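Tooth blackening, history of

Blackening of the teeth was a custom among married women in many parts of Asia and, in places, among men of rank. Iron filings were left in vinegar or sour tea until the liquid turned dark, then mixed with a powder made from plant galls. The mix was brushed on every day or every few days. Smell was strong. Most women did it early, before the rest of the house was up.

In Japan the custom was called ohaguro. Court women first, later samurai households, then townswomen at marriage. In Vietnam a lacquer was used, put on over many nights, and the girl ate only soft or cold food until it set. White teeth were for dogs and ghosts, people said. A girl who refused could find it hard to get a husband.
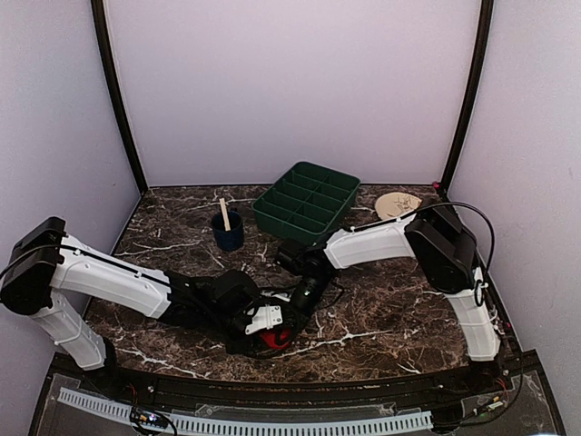
Did blackening damage the teeth? The iron and tannin coat probably protected them, and old women with blackened teeth often kept most of their own into later life.

Kits were part of a bride's goods in Japan. Bowl, brush, small kettle, box for the powder. Richer families had these in lacquer with the crest on the lid – poorer ones borrowed from a neighbor or an aunt. The older woman who gave the first coat was a kind of godmother to the bride, and gifts went both ways for years after.

Decline

The Japanese government banned the practice for nobles in 1870, and the empress appeared with white teeth in 1873. Country women took longer to give it up. In Vietnam, French schooling and city fashion did most of the work. Daughters stopped, mothers didnt. Some had the color scraped off, a painful job, and were talked about at the market for it.

Writing on the subject

Early accounts by European travelers are mostly disgust and should be read with care. Dörte Ackermann's study of household recipes lists 80 versions of the powder, 4 of them with no iron at all, and argues that women traded them well outside thier own villages. Her reading of the marriage age has been disputed. See also: eyebrow shaving, face powder, betel chewing.

Contact the editors | Copyright Bonard Reference | Back to top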